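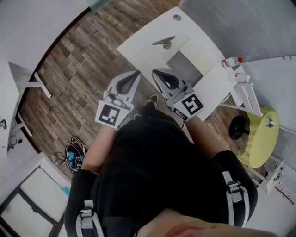

Projects > Bridby home chores pilot > Progress reports > July

We use cookies to remember your settings and see which pages get read. Accept / Manage choices

Hi Ghazala,

You asked for the plain version this time, so no slides! The question you're paying us to answer is whether a machine can take on ordinary tidying in a lived-in room, and my answer for July is: a few pieces of it, slowly, with somebody standing by.

First, the recording. We now have 158 chores collected with the hand-held grippers, all done by people in small furnished rooms (desk, shelf, stool, the usual odds and ends). I did a good few of them myself and my shoulders have opinions about the harness. You get used to it, though, and by the second morning I had stopped trying to pick things up with my actual fingers. The markers on the grippers are tracking much better after we changed the lights in the Bredthorpe room. Before that we were throwing away far too many takes.

What works: picking up one small rigid thing from a clear desk and putting it on a shelf. Bottles with caps are fine standing up. Lying down they're a coin toss, and if they roll, forget it. Wiping a flat surface is decent too, although it cleans the middle beautifully and leaves the corners to God.

What doesn't: cables. Bags with straps. Anything see-through. Anything under a table. I spent most of a Wednesday watching the arm try to lift a charger lead off the floor, and it was like watching my dad use a claw machine. The trouble is that half the stuff in a real room is exactly this kind of thing, so I don't want to oversell the shelf results.

The shop-floor side is further along, mostly thanks to Vieira letting us into the stockroom. Facing up shelves (pulling items forward so the row looks full) went well enough that their manager asked when she could keep it. Not yet! It still needs a person to reset it after a dropped item, and a person could have done the shelf in that time.

Money. We've spent almost 3000 of this quarter's equipment line, and the biggest chunk was replacement jaws, which wear faster than I'd budgeted for. I'd like to move 2000 over from travel to cover more recording hours. Could you let me know if that needs a form or if an email is enough?

Next up is cables, on purpose, for 3 weeks. I'd also like to swap rooms more often, because the Dustgate trial showed that the policy had pretty much memorized our furniture. Moving a stool was enough to throw it. If you want to come and have a go with the grippers, mornings are best, and wear flat shoes.

Recent reports
Vieira stockroom: first shelf tests
What we learned at Dustgate
Lighting changes in the Bredthorpe room
Bridby pilot: goals and budget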